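Girkance Bedroom Textiles Collection – Data Card

Version date: 4 December 2023
Maintained by: Hendilum
Contact: Osaze Ogundipe, collection editor

Summary

The Girkance collection documents the handling of everyday clothing in furnished bedrooms. It covers the laying out, folding and putting away of garments on beds, and records the furniture among which this work is done. The present release contains 318 sessions from 17 homes.

Scope of the garments

Knitwear accounts for 153 sessions and is the largest group. The remainder is divided between shirts, trousers and household linen. Each session concerns one garment, which is laid flat on the bed before the first fold is made. Sleeves may lie straight or folded at the start; both positions are accepted and are noted in the session sheet.

A knitted sweater is entered under its main colour, with a separate field for the collar. The entry for the sweater below reads "dark teal, ribbed collar, one sleeve folded", and the surface is given as "beige fitted sheet".
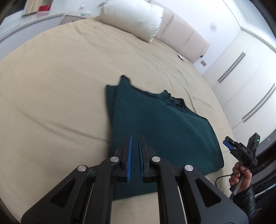
Room notes

Every room has a short note listing the bed, the headboard and the storage furniture. Wardrobes, dressers and bedside tables are recorded by colour only. Small items left on furniture are not catalogued, and mirrors are listed under fittings – not under furniture.

Folding terms

The terms follow the Osska word list, January edition. "Hem" means the lower edge of the body and "cuff" the end of the sleeve. Where a garment has been turned over between folds, the side facing upwards is stated again.

Known limitations

Beds are over-represented as a folding surface. Only 55 sessions make use of a table or ironing board. Heavy coats and children's clothing are absent from this release.

Access

Requests should be sent in writing to the collection editor, stating the intended use and the garment groups required.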